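Hevus Handling Set: Data Card

March 19, 2018
By Daniyal Farooqui

## What is in the set

The Hevus set holds 463 recordings of robot handling work, taken with small cameras mounted at the wrist or gripper. Each recording comes with a plain text log giving the task name, the operator's initials and the rule sheet in force at the time. This card covers the rules. File layout is in the Zanoser notes in the same folder.

## Working rules

The rules were drafted at Varnex in December and have been changed once. Operators must follow them for a recording to be accepted.

1. One person runs the robot and one person holds the stop button. They do not swap during a recording.
2. Speed near any fixed structure is limited to 200 mm per second.
3. Fabric sleeves and covers are checked before power is switched on. A sleeve that has ridden up over a joint is pulled back and the check is done again.
4. Finger pads are looked at every 66 recordings and changed if the rubber has split.
5. Nothing is moved by hand inside the working area until the arm has been stopped and both people have said so out loud.

Wrist camera views, both with something bright yellow in them:
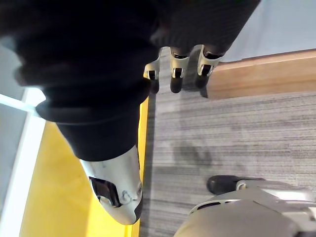
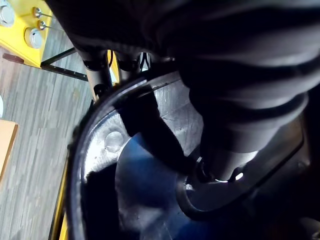
Rule 5 is the one most often broken. In the first version it asked only for the arm to be stopped, and people reached in while the other operator was still typing. The spoken check was added after a review at the Ghumman site.

## Recordings left out

A recording is withheld if the stop button was pressed, if the log is missing, or if a face can be made out. Scuffs and marks on the equipment are not grounds for leaving one out. Poor light is not either, but it should be noted in the log.

## Known gaps

Rule sheet version 2 does not cover work with two arms sharing one object. Until it does, such recordings go in a separate folder and should not be mixed with the main set.

Corrections to this card should be sent to Daniyal Farooqui with the recording number in the subject line.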